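I've wanted a proper bread box in the shop for the longest time, and the one I kept picturing was the kind my aunt had beside her toaster, with the brown see-through lid and the cream bottom that went with absolutely everything. So you can imagine how pleased I was when the Druvdale finally came in (on a Friday, right at closing, so of course I stayed and unpacked the whole lot!).

## The Druvdale Bread Box

It comes to us from Getberg, who also make the Flusance butter dish so many of you have bought, and it has that same easy, old-kitchen feeling. The base is a plain cream plastic tub with softly rounded corners, and the lid is a big rounded roll-top in amber brown that lets a little light through, enough to tell whether there's a loaf in there or whether somebody finished it at breakfast and kept quiet about it.

I'm very fond of the ribbing. The lid has fine ridges running all the way across, and the sides of the tub have their own grooves going up and down, while the front is left nice and smooth - very quick to wipe when you've been at the jam.
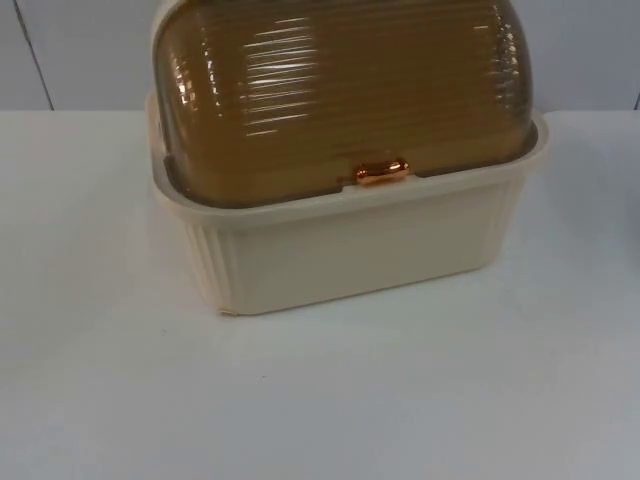
*Druvdale bread box in cream, with the ridged amber lid.*

A regular sandwich loaf fits with room left over for a few rolls, and my customer Baltasar Herrero, who bakes every week and brings me the heels (bless him), tells me his round country loaves go in whole as long as he doesn't get carried away with the flour. I keep English muffins in mine, and half a coffee cake more often than I should admit.

Let homemade bread cool all the way before it goes in, or you'll get moisture under the lid and a soft crust. For washing, use warm water, a soft cloth and a drop of dish soap. Please don't use scouring pads on the lid, they'll dull the shine and you can't get it back, and please keep it out of the dishwasher too. I give mine a good shake over the sink every few days for the crumbs, and a real wash whenever I remember.

**Details**

- Item number: 381
- Color: cream base, amber-brown lid
- Material: plastic
- Price: $46, or $54 with the Adugna linen bread bag
- Care: hand wash only

The bread bag is undyed, closes with a drawstring and fits inside the box with a loaf in it, which is how I use mine in August when the kitchen gets sticky.

We ship Druvdale orders twice a week, wrapped in plenty of paper. If you'd like it sent as a gift, leave me a note at checkout and I'll write the card by hand and leave the price off the slip.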